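Support > Skills Lab Supplies > Suture Pads > Ticket 1174

Subject: Red marker bleeding into white practice pads
Status: Closed
Product: Brirkeck white suture pad, textured face
Site: Baltby skills room
Opened: Sunday

Reported problem

We mark the incision line on each pad in red before a suturing session. On the pads from the latest carton the ink does not stay where it is put. A pink stain spreads out from the line, and learners can't tell where the edge of the cut is meant to be. The older pads, marked with the same Jilia pens, gave a clean line. We have 40 pads in this carton and would like to know if they are faulty before we open the next one.

First reply from Vrettos support

Please confirm how the pads are cleaned before marking, how long the ink is left before the session starts, and whether the stain is on one side of the line or both. Please also say what thread is in use. Dyed thread can leave color on a pale pad, and we want to rule that out.

Customer update, 3:40 p.m.

Thread is black, and the stain is pink to red, so we don't think it is the thread. Pads are wiped with an alcohol wipe straight out of the wrapper and marked right after. The session starts as soon as the last pad is marked.

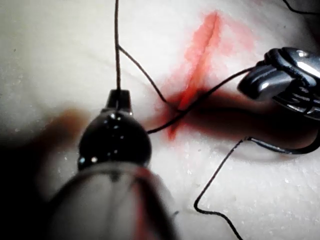 The line itself is still readable, and it is darkest near the lower end. The color around it is soft and fades out toward the upper right. It does not come off with a dry cloth. We tried a damp cloth on a spare pad and the stain got wider.

Second reply from Vrettos support

The wipe is the likely cause. Alcohol left in the surface texture carries the ink sideways. Please try the following on 3 unused pads:

Pad A – no wipe, mark, leave for 80 minutes.
Pad B – alcohol wipe, dry overnight, mark, leave for 80 minutes.
Pad C – alcohol wipe and mark at once, as you do now.

Use the same pen on all of them and draw the line in one pass. Going back over the lower end puts down extra ink there.

Customer update, next day

Pad A clean. Pad B clean, with a very slight pink edge at one end where the pen rested. Pad C stained the same as before.

Resolution

Carton not faulty, no replacement sent. Customer will mark pads dry the day before and skip the wipe on new stock. Stained pads can still be used for knot tying – the color is in the surface and will not lift out. Note added to the pad instruction sheet for Baltby.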